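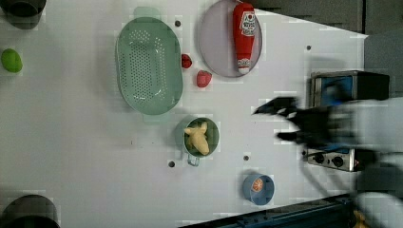 Table two, late morning. Ketchup on the plate, orange in the bowl, arm in a hurry.

October, and the counter on the wall says 1383. I wrote the number on my hand before lunch so I could look at it on the bus and feel something. I felt the bus.

Today's instruction was "put the orange slice in the green mug", which sounds like a thing you'd say to a toddler, and a toddler would do it in one go and then eat the orange. Our policy needs it shown from every approach a person could reasonably take and a few that no reasonable person would. The mug already had the yellow thing in it. I have worked with the yellow thing since winter and still couldn't tell you whether it's a fish or a chick. The label sheet from Katbridge says "yellow item", so they've given up as well.

Thirteen takes before morning tea, eight of them kept. Two went in the bin for hesitation, which is the official word for me stopping halfway to think about whether I'd left the heater on. The learning system doesn't know about heaters. It would have absorbed the pause as technique, and in six months some arm in a test kitchen would drift to a halt over a mug with a faraway look. The other three were plain drops. I'd like to have kept the drops. There's a good argument for showing it how to recover from a mistake, and I made that argument in the spring, and was told to write it up, and wrote it up, and it's sitting in a folder called Later.

The new rule from Grarnby is that we must vary our speed. They looked at the last batch and decided we all move like people carrying soup. Fair enough. So I did a run of brisk ones, and the arm, which has the manners of a shopping trolley at the best of times, came across past the toaster oven like it had heard there was free cake. The wrist view on those will be mush. Somebody upstream will complain about blur, and somebody further upstream will tell us to slow down, and I'll have the earlier email ready.

Spent a good half hour on the layout between sets. You're meant to scatter the things "naturally", and I've lost all sense of what that is. At home I can't put a cup down on the bench without wondering if I've put it there before. The Nodik script is supposed to hand out random positions, but it's fond of the left side and forever wants a pot half off the table, so I follow it for the big stuff and do the fruit by hand. The berry by the colander was my choice. I was quite pleased with the berry. Then I noticed I always put the berry by the colander, so the system is presumably learning that berries live there, and I moved it somewhere I'd never normally put it and hated looking at it for the rest of the set.

Had the Vlček controller for the afternoon, as the other one is off having its trigger seen to. It's heavier and the grip closes a fraction after you ask it to, so you learn to ask early. By three o'clock I was doing it without thinking. Made my tea with the same little anticipatory squeeze and crushed the milk carton. So the training works, at any rate on me.

Afternoon instruction: "take the ketchup off the plate". Off to where, it doesn't say. I put it to the left for a while, then to the right, then worried about the ratio. The bottle's a mongrel to pick up lying down. Come at it square across the middle and it's fine, come at it at any other angle and it rolls under the fingers and you chase it about like soap in the bath. I got better at turning the wrist first. Wrote that in the notes column, where it'll be read by whoever reads the notes column, a person I've long imagined as very wise and now suspect is a filter on a spreadsheet.

They ran last month's model on the far table while I packed up. It reached for the orange, got it, carried it to the mug and then did a tiny sideways wobble before letting go. I do that wobble. I've never seen anybody else do that wobble. Watched it do it again, went a bit red, and put the lid on the fruit box.

Elbow sore. Buy milk. Ask about the folder called Later, and check the heater, which was off.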